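3.2 Materials and sampling

The survey was restricted to printed plastic accessories sold loose or in unsealed sleeves at three sites: the Hostholm indoor market, the Tolentino arcade and the weekly stalls at Fleltham. Sellers at these sites do not keep stock lists, and prices are often set on the spot. We therefore recorded each purchase at the point of sale on a paper form that gave the site, the stall number, the asking price, the price paid and any claim the seller made about the print. Claims were written down in the seller's own words and coded later by two readers (Hubáček and Galang), working apart. Where the two codes differed, the entry was discussed and a single code agreed.

A total of 413 items were bought. Of these, 101 were set aside before testing because the printed area was too small for the rub head, which needs a flat patch at least as long as its stroke. The remaining items were stored in paper envelopes in a closed drawer until they were needed. Plastic bags were avoided after a pilot run in December, when several prints left faint color on the inside of the bag and could no longer be treated as unworn.

Phone cases made up the largest group. They are well suited to a study of print wear for practical reasons: the back is mostly flat, the print tends to sit in the central part of that back, and the owner's hand passes over it many times a day. Cartoon faces, flowers and short slogans were the most common motifs. Motif was coded by subject only, and no attempt was made to trace the origin of a design or to judge whether its use was licensed.
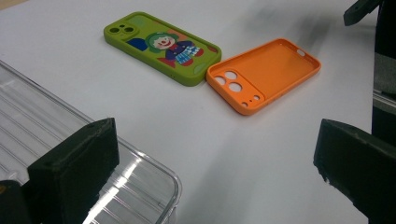
Figure 3. Phone cases on a white tabletop. The lime-green case has a clown illustration on its back.

Each item was wiped once with a damp cotton cloth, left to dry overnight and weighed. The rub test used a felt pad under a fixed load, moved back and forth along the long axis of the item. The pad was changed for every item. We stopped the test at set intervals and compared the print with a gray scale under the same lamp, with the room lights off. A print was scored as failed when either reader could see the base color through any part of the motif that had been solid at the start.

Two sources of error need to be noted. First, the raised rim found on many cases keeps the pad away from the outer edge, so wear near the rim is understated compared with wear in daily use. Second, some inks soften when handled for long periods, and the rub test was run at room temperature with no skin oils present. A separate set of 79 items was treated with Sustex, a synthetic skin oil mixture, before rubbing. Results for that set are given in Section 4.3 and are not pooled with the main results.

3.3 Coding of seller claims

Claims were sorted into those about the print ("will not come off"), those about the base material and those about fit. Only the first kind is used in the analysis. A claim was counted as strong if it ruled out any loss of color and as weak if it set a condition, such as keeping the item away from keys or coins. Silence was coded separately and was not treated as a weak claim. Sellers who were asked directly about the print gave strong claims more often than sellers who raised the matter themselves, so the form was changed during the first week to show who had spoken first. Entries made before that change are marked in the data table and were left out of the comparison in Section 4.2.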